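The relationship pages that now fill the second tier of entertainment search results follow a fixed template. There is a name, an age, a height, an estimated net worth and a paragraph that says the subject prefers to keep a low profile. My objection is to the net worth figure, and it is a technical one. The figure has no method behind it, and the page is built so that a reader cannot find this out.

I went through 200 profiles of spouses, former spouses and siblings of television presenters, taken from Stilgate, Omero and two smaller sites that reuse their text. All of them gave a net worth. In 12 cases the page named a source for the number. In two of those 12 the source was a document a reader could open, and in both the document was a house sale.

The rest were copies. The page on Christos Sarantis, a lighting engineer who was married for a time to the presenter Petronella Modise, is a fair sample. Stilgate put his worth at two million dollars in January. Omero repeated the number and added the word "reportedly." Stilgate then revised its page and cited Omero. At no point did either site record a salary, a property or a company filing. His job title changed between the two versions as well, and the earlier one was not marked as corrected. 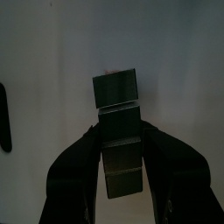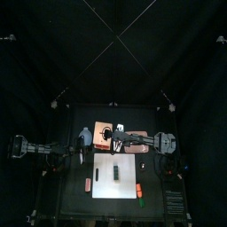
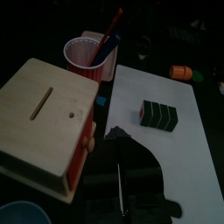
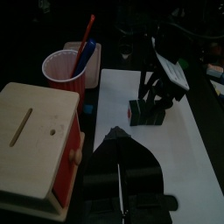
Net worth is a simple quantity. It is assets minus debts on a given day, and for a private person neither side is normally public. A wooden coin box with a slot in the lid is a reasonable model of the problem: an outsider can see the slot and the knob on the red side, and neither one gives the balance. Estimating from the outside requires at least an income range, a number of working years and some assumption about spending. A site that used such a model could print it in three lines under the figure. I have not seen one do so.

The usual defense is that readers know these pages are light entertainment and apply their own discount. I doubt it. The figure is set in a table next to the date of birth, in the same type, and a date of birth is a thing that can be right. Search engines lift the table and drop the text around it, so the single hedging word is lost at the first step. Atanasov, the agency that handles Modise, told me it had stopped asking for corrections after its last request was met with a new figure, also unsourced.

There is also the matter of who the subjects are. A presenter has chosen a public job and has staff to deal with this. A former husband who works in lighting has not. The Sarantis page runs to 2572 words, most of them about Modise, and the parts about him amount to a hometown (Curnham), a job and the invented-looking number.

My proposal is modest. A profile of a person who is known only through someone else should carry no net worth unless the page shows the inputs. Where a figure is copied, the page should name the site it came from and the month it was copied. Age and height can stay, if someone has checked them - I would not miss the height.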